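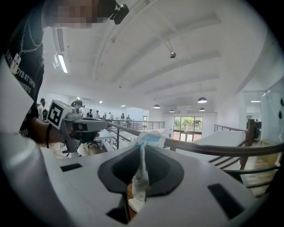 Colleen Marchand wrote that her gripper had stopped closing all the way after a run of plastic bags, that the software still showed it as healthy, and that she had lost 121 recordings before she noticed. She asked whether to take the jaws apart or send the unit back.

Take it apart first. We had the same fault at Flidside, and it took us longer to find than it should have. Thin film gets drawn in beside the finger slide and folds up behind it. The fingers then stop short of closed, and the software takes that short stop as the new zero. Every width after that is wrong by the same amount. A bag bunched up in the mouth of the gripper, with tape at the top as in the photo, is easy to see and easy to pull out. The piece that does the damage is usually much smaller and sits where you can't see it without a light.

What you need

A small flashlight
Plastic tweezers (metal ones scratch the slide)
A hex key that fits your finger screws
A dry lint-free cloth
A strip of stiff card

Before you start

Stop the recording and switch the unit off. If yours has a motor, disconnect the power and wait for the indicator light to go out. A motorized finger that is held back by film can snap shut when the film comes free. One of our people got a blood blister that way in July, on a Wokow unit that had been paused and not switched off.

Do not squeeze the trigger to "work it loose." Squeezing pulls the film in deeper.

Clearing the jam

1. Open the fingers as far as they will go by hand. Stop if you feel them catch.

2. Take hold of any loose plastic close to the jaws and pull it straight out, slowly. If it stretches, let go. Stretched film tears, and the torn end is what stays behind.

3. Shine the light along both sides of the slide. Look for anything shiny that moves when you blow on it.

4. Run the card along the gap from the back toward the fingertips. Do both sides, even if the first side gave you something.

5. If the fingers still don't meet, remove the finger screws and lift the fingers off. Mark left and right before you do. They look the same on a Masside unit and they are not.

6. Wipe the slide with the dry cloth. Don't use oil. Oil holds the next bit of film in place.

7. Refit the fingers, tighten the screws evenly, and open and close by hand ten times. The movement should feel the same over the whole travel.

Tape is a separate problem. A bag with tape on it may leave adhesive on the finger pads, and the pad then holds on to an object after you have let go. Clean the pads with a cloth slightly damp with isopropyl alcohol and let them dry before you close them.

Resetting the zero

Clearing the film does not fix the reading. Power up, close the fingers fully with nothing between them, and run the zero routine. Then open fully and check the maximum against the value written down when the unit was new. If it differs, the routine ran on a bad stop. Repeat from step 3.

If your setup reads a printed marker on the gripper, wipe that too and check that its edges are flat. A lifted corner gives a position error that looks a lot like a jaw fault, and we changed a good set of fingers once on that account.

Sorting out the bad recordings

Find the first file in which the minimum width never changes, even when the operator closes on nothing. Everything from there on is suspect. In our case the batch was 393 files and the fault began at file 199. We threw out the rest. Tsai wanted to correct them by subtracting the offset, and we tried it on three files, but the film had shifted partway through one of them and the offset was not constant.

Stopping it next time

Close on nothing at the start and end of every recording. Set an alert for when the closed width is off from the last zero. With bags, check the slide with a light at each break, and trim long tails of tape before the bag goes on the table.

Send the unit back if the fingers stick with the slide clean, or if the trigger stays in when you let go.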